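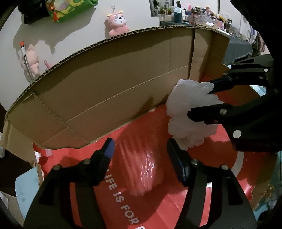
Zwei Greifer beim Ausräumen des Kartons, der rechte hält das weiße Knäuel.

Greifer lässt nach dem Öffnen dünne Folie nicht los, danach Schleppfehler

Werkstatt_Clusau
Verfasst am 15.09.2019

Hallo zusammen,

wir räumen mit zwei Parallelgreifern von Narketine gemischte Kartons aus. Feste Teile wie Flaschen, Dosen und kleine Schachteln laufen ohne Ärger. Probleme macht das Füllmaterial, also alles, was dünn und zerknüllt ist. Der Ablauf ist einfach: Der eine Greifer fährt in den Karton und hält den Platz frei, der andere fasst das Material, hebt es über die Kante und öffnet über dem Abfallbehälter.

Seit August bleibt das Material nach dem Öffnen immer wieder an einem Finger hängen. Die Steuerung meldet "Greifer offen, kein Teil" und fährt zurück in den Karton. Beim nächsten Schließen liegt dann die alte Folie mit zwischen den Backen und zieht sich teilweise in das Gestänge. Zweimal ist der Antrieb mit Fehler 237 (Schleppfehler) stehen geblieben. Beim zweiten Mal hat ein Kollege die Folie herausgezogen, während die Anlage nur auf Pause stand. Nach dem Quittieren fuhr der Finger sofort zu. Es ist zum Glück nichts passiert, aber so kann das nicht bleiben.

Eingestellt sind 300 ms Wartezeit nach dem Öffnen. Die Greifkraft habe ich schon verringert, dann rutscht das Material beim Anheben durch. Backen sind die normalen mit Gummiauflage. Hat jemand eine Lösung, ohne gleich die Greifer zu tauschen?

Folienfuchs

Das ist statische Aufladung. Ionisierer hinstellen und fertig. Hatten wir bei Beuteln auch.

Geltent_Nutzer

Aufladung kann mitspielen, erklärt aber nicht, warum die Folie ins Gestänge kommt. Ich würde es in dieser Reihenfolge angehen.

Zuerst die Sicherheit. Pause ist kein sicherer Halt. Bei Pause bleibt der Antrieb bestromt und der letzte Fahrbefehl steht noch an. Beim Quittieren von 237 wird er bei vielen Steuerungen einfach zu Ende gefahren, das ist genau das, was ihr gesehen habt. Also Anlage abschalten, gegen Wiedereinschalten sichern, erst dann hineingreifen. Hängt am Greifer Druckluft, muss auch die weg. Außerdem im Programm den Fahrbefehl beim Fehler löschen, damit nach dem Quittieren ein neuer Start nötig ist. Den Vorfall bitte auch intern melden, selbst wenn keiner verletzt wurde.

Dann die Meldung "kein Teil". Die kommt vermutlich nur aus der Fingerposition. Ein offener Finger mit angeklebter Folie sieht für die Steuerung genauso aus wie ein leerer. Ihr braucht eine zweite Prüfung, die nichts mit der Position zu tun hat. Bei uns hängt eine Lichtschranke neben dem Abfallbehälter. Der Greifer fährt nach dem Öffnen hindurch, und wenn sie unterbrochen bleibt, geht es nicht zurück in den Karton.

Zum Abstreifen haben wir eine feste Bürste an den Rand des Behälters geschraubt. Der Greifer öffnet, wartet und zieht beide Finger einmal langsam an der Bürste vorbei. Die Wartezeit haben wir auf 340 ms gesetzt, viel bringt das allein nicht.

Die offenen Langlöcher zwischen den Fingerstangen sind eure eigentliche Schwachstelle. Von Kwok gibt es Überzieher für solche Finger, dünner Stoff mit Gummizug. Vorher messen, ob sie am Gelenk nicht klemmen, und nach dem Anbringen die Endlagen neu einlernen.

Werkstatt_Clusau

Danke. Das Löschen des Fahrbefehls ist drin, nach dem Quittieren steht der Finger jetzt. An der Zelle hängt eine Anweisung, dass nur bei abgeschalteter Anlage hineingegriffen wird. Bürste ist montiert, die Lichtschranke ist bestellt. Zum Ionisierer kann ich noch nichts sagen. Die Überzieher messe ich erst aus, am unteren Gelenk ist wenig Platz.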